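Session 4: Fermentation at home, part one (salt, time, and what to do with too many radishes)

Hi everyone, and thanks for coming out in the cold. I've typed up what I said last week plus the bits I forgot, because Radomir Gashi asked me afterward for "the percent thing" and I realized half of you were writing it on your hands. If your notes disagree with mine, bring them along and we'll sort it out.

## What's going on in the jar

You don't add anything to make a lacto-ferment happen. The bacteria are already sitting on the vegetable. Your job is to make a place they like and most of their rivals hate, and salt does most of that work for you. They eat the sugars, they make lactic acid, the brine turns sour, and after that the jar more or less looks after itself (more or less! we'll get to mold).

I know a few of you were hoping for vinegar pickles. Those are lovely and I make them too, but the sourness there comes out of a bottle, and it's a different class. Biljana Hodžić is teaching that one in September and she's much fussier about it than I am.

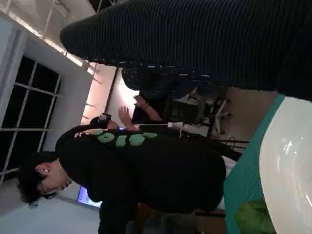
## The percent thing

OK Radomir, this one's for you. Weigh your salt. Please, please weigh it. A spoon of coarse salt and a spoon of fine salt can be wildly different amounts, and that's where most of the sad mushy jars come from.

For cabbage, I use 2 percent of the weight of the cabbage:

- 500 grams of shredded cabbage takes 10 grams of salt
- 1,000 grams takes 20 grams

That's it, that's the whole sum. Rub it in with your hands, walk away and make coffee, come back and rub it again. It'll be sitting in its own juice by then, and if it isn't, give it longer before you start pouring in water.

For anything you're leaving whole or in chunks, you need a brine. I put the jar on the scale, zero it, add the vegetables and enough water to cover, and take 3 percent of *that* total. So 1,000 grams of veg and water together wants 30 grams of salt. Stir the salt into the water before it goes back over the vegetables.

## Picking your vegetables

Hard and fresh is what you want. Carrots, cabbage, turnips, green beans, cauliflower, small firm cucumbers if you can get them. Bendy carrots make bendy pickles, and no amount of brine is going to fix that.

Rinse off the dirt but don't scrub everything to death, and don't use soap (yes, I've been asked). Trim off anything bruised. I like to get it all washed, trimmed and out on the table before I open the salt, otherwise I end up hunting for a knife with brine running down my elbows.
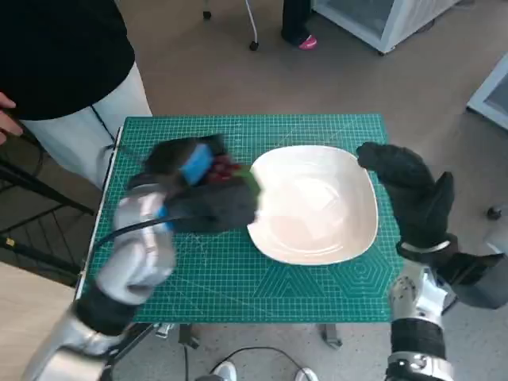
Radishes deserve their own paragraph, mostly because I love them. The red ones give up their color to the brine within a few days and you get this ridiculous pink liquid, which I save for salad dressing. They also smell. I mean really smell, like something has gone wrong behind the fridge. It's normal! Keep going, and maybe warn the people you live with.

## Keeping things under

Everything stays below the brine. Air is where mold gets its start, so wedge a folded cabbage leaf on top and put a weight on that. A small jar filled with water works fine. Hortensia Restrepo uses a smooth river stone that she boils first, and her kraut is better than mine, so make of that what you like.

Leave some room at the top and open the lid a crack every day for the first week to let the gas out. Stand the jar on a plate too. I ruined a shelf in Jarville by skipping the plate.

A thin, flat white film is usually kahm yeast. Skim it and carry on. Fuzzy, or green, black or pink patches, means mold, and that jar goes in the trash, all of it.

## For next time

Start one jar at home, cabbage or carrots, your choice. Tape a label on it with the date, the weight of the vegetables and the weight of the salt. Taste it on day five and again on day ten and write down what you thought, even if it's just "ew."

Bring the jar with you, lid on tight, inside a bag. Nermina Bošković has a spare digital scale if anyone needs to borrow one, so catch her before you leave.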